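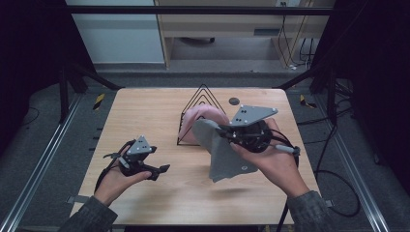

Which gripper should you start with if you've never collected hand-guided data before? Start with the lightest pair you can get, and worry about finger shape later, after your wrists have had a full afternoon with them.

Hi, and welcome to my little gripper page! I've been comparing two hand-held sets, the Luneo and the Pladirar, mostly on cloth, and Jonatan Bråten has been kind enough to argue with me about every result.

The photo at the top is a cloth session: gray cloth clamped in the right gripper, left one open, and the pink cloth over the black wire stand behind. White dots on both marker plates are for tracking, and yes, you do have to think about where the cables go.

Some notes from the Luneo week – I did 48 tries on thin cloth and 80 on thick, and thick was much easier for me. The fingertips want to come in low and nearly flat, or you just pinch air (I did that plenty!). Jonatan likes a faster close than I do. We still don't agree.

Pladirar notes go up next, once I've sorted through all 293 clips. If you've tried either set on towels, write to me, I'd love to compare.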